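4.2 What the success flag measures

Most of the software stack described in Section 3 came to us with a success rate attached. Lerkari, the grasp planner, was handed over with a log of 200 attempts and a short note saying that nearly all of them had worked. We were inclined to doubt this, and the reason is in how the planner decides that an attempt has worked. It closes the gripper, reads the finger gap, and writes "success" if the gap is wider than zero and narrower than fully open. Anything caught between the fingers will pass that test, including a fold of plastic bag or a strip of cardboard.

We therefore kept the wrist view for every attempt and labelled each one by hand, without looking at the flag. Figure 3a is an easy case. The fingers are closed on the two sides of an unwrapped motor standing in its slot, and the flag and the labeller agree. The neighbouring columns hold motors still in their plastic, and there the flag deserves much less trust. A fingertip that pinches a bag can give the same gap reading as one that has hold of the metal. Torn edges on the tray cause a related problem in the depth data — a raised flap of board can look, to the segmenter, like the side of a part.
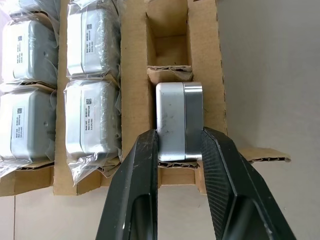

4.3 Planning near the rack

The second claim we looked at concerns Niltorik, the motion layer that sits under Lerkari. Its authors describe it as a two-arm planner. In our reading it is a one-arm planner that runs twice. The first arm is planned freely, its path is frozen, and the second arm is then planned around it. If the second arm has no path left, the whole request fails, even where a small change to the first arm's path would have solved it.

This weakness is easy to miss because most tabletop tests never bring the arms close together. Figure 3b shows the kind of layout we mean. The left gripper reaches into a small rack where metal cylinders lie in rows, and the right gripper is open over clear tabletop. A planner that ignored the right arm altogether would do just as well with that layout. We don't think results from layouts like it should be reported as evidence of two-arm coordination, and we have left them out of our own totals.

What the rack does test is the collision model. The notched side pieces are thin, and at the default voxel size of 16 mm they either vanish or swell until the row behind them is marked as out of reach. Neither result raises a warning. We cut the voxel size until the notches came through properly, which pushed the median planning time up to 1000 ms. That is slow for a loop meant to replan on the fly, and we know of no setting that gives both a usable model of the rack and the speed listed in the Niltorik documentation. 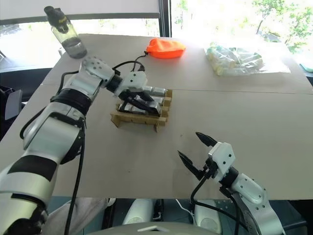
Shuk-fan Choi, reading an early draft, objected that we were being hard on the frozen-path approach, and that a planner which fails openly is safer than one that searches jointly and returns a path no one can check. We accept the point about safety. It doesn't settle what the planner should be called, or whether its failures should be dropped from the published rate, as the Ploteck benchmark allows. Under those rules a request that returns no path isn't counted as an attempt. Of the requests we sent with both arms working over the rack, 19 returned no path, and all of them would have gone missing from a Ploteck score. We count them as failures in the results that follow.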